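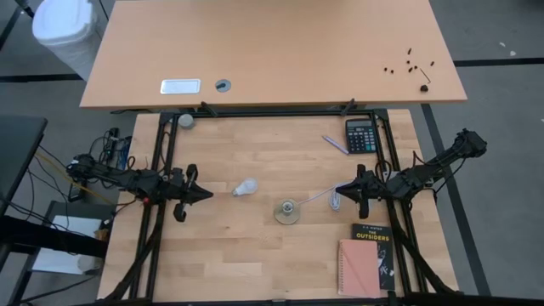

What is the difference between primary and secondary sanctions?

Primary sanctions bind a country's own citizens, banks and companies. Secondary sanctions threaten foreign companies that deal with the target, usually by cutting them off from the sanctioning country's market or banks.

gullane_west
OK, that matches what the Dilent explainer says. What I don't get is how the second kind is legal. If a Greek shipper carries cargo for a country the US doesn't like, and no American is involved anywhere, what business is it of Washington's?

portside44
Depends whose law you mean. Under US law it's fine, Congress has written it into several statutes. Under international law people have argued for decades. The US position is that it isn't ordering the foreign company to do anything. It's deciding who gets to use its own banks and ports.

gullane_west
That sounds like a dodge. If losing access to dollars would put you out of business, you've been ordered.

portside44
I don't disagree that it works like an order. I'm telling you what the argument is.

marl_and_clay
Worth adding that a lot of what gets called secondary sanctions is really primary. Most dollar payments between two foreign companies clear through a bank in the US at some point. Once that happens there's a US person in the chain and the ordinary rules can apply. So your Greek shipper may have an American involved without knowing it.

tdr_reader
I used to work in freight, and this is how it went on our side. We had a small job booked with Chrysikopoulos, dry cargo, nothing sensitive, food and medical. Both of those were exempt. Our bank still wouldn't touch the payment. They didn't say it was illegal. They said it was outside their risk appetite. It took 2 months to find another bank and by then the buyer had gone elsewhere.

gullane_west
So the exemption was on paper only.

tdr_reader
For us it was, that time. Other jobs went through.

hobnail
This gets repeated a lot and I think it's lopsided. Banks refuse business for all kinds of reasons, including corruption in the receiving country and bad paperwork from the seller. You can't pin every failed shipment on sanctions. Governments under sanctions are also very happy to blame them for shortages they caused themselves.

marl_and_clay
Both can be true. The Skundico newsletter had a decent piece on overcompliance in February. Their point was that a bank earns a small fee on a payment like that and risks a very large fine, so it says no without reading the file.

hobnail
I read it. It had two case studies and both came from companies that lost money. I would have liked to hear from a bank.

portside44
Fair complaint.

gullane_west
What about the EU? I thought they had a law telling European companies to ignore this.

marl_and_clay
The blocking statute. It dates from 1996, when the fight was mostly over Cuba, and it was updated in 2018 after the US left the Iran deal. It forbids EU companies from complying with the US measures listed in its annex, unless they get permission. A company can still decide to leave a market for its own commercial reasons, and many said that's what they did.

hobnail
Which tells you how much a law is worth when the other side has the bigger market.

portside44
It did give some companies an argument in contract disputes, so I wouldn't call it worthless. As a shield against US penalties it doesn't do much.

gullane_west
Any reading you'd suggest? I don't have a law background.

marl_and_clay
There's a Fosimwood handbook on this. 472 pages, but the first two chapters are readable and the rest you can look up as needed. Don't buy it, the hardcover is $297. Try a university library.

tdr_reader
Seconding the library. Ours had the old edition, and the chapter on shipping was out of date.

hobnail
I'd start with the statutes and the Treasury FAQ pages. They're free and drier than the handbook, but you get the wording itself and can make up your own mind about it.

gullane_west
Thanks. I'll look at the FAQ first and see if the library has the book.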